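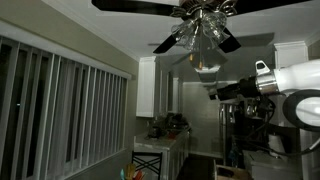 Balach wins catering contract for Clallwood winter dinners

November 22, 2021

Catering firm Balach has been chosen to supply the food and table service for the winter dinner season at Clallwood, the country estate outside Fasanthorpe. The contract runs for 2 years and covers private dinners, company receptions and the annual regional growers' banquet in February.

Balach takes over from Holzer, which had held the work since the estate opened its main hall to outside events. Holzer did not bid this time and will go on running its bakery and lunch delivery business in town.

Keith Gilchrist, events manager at Clallwood, said four firms were asked to cook a full menu for a tasting panel in the fall. "We gave them all the same budget and the same kitchen," he said. "Balach sent out a braised short rib that was still hot at the last table. For a hall our size, that counts for a lot."

The hall seats 288 for a banquet and 200 when the dance floor is in use. Most of the cooking will be done at Balach's own kitchen in Fasanthorpe, with finishing and plating on site.

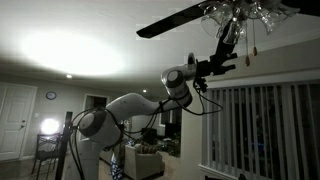 A white robotic arm reaches up beneath a ceiling fan.

Head chef Hicham Amrani said the opening menus will lean on root vegetables, smoked trout and lamb from farms in the county. A meatless main course will be offered at every dinner – guests will no longer have to request one ahead of time. Desserts will change monthly, starting with a pear and almond tart.

Amrani has cooked for Balach for six years and previously worked in hotel kitchens. He plans to hire two more cooks and a pastry assistant before the season gets going. Servers will be taken on event by event, as they were under the previous contract.

Prices for private bookings will stay at last season's level through the end of February. Hosts who have already paid a deposit do not need to book again, but they will be asked to choose from the new menus. Tastings can be arranged through the Clallwood events office.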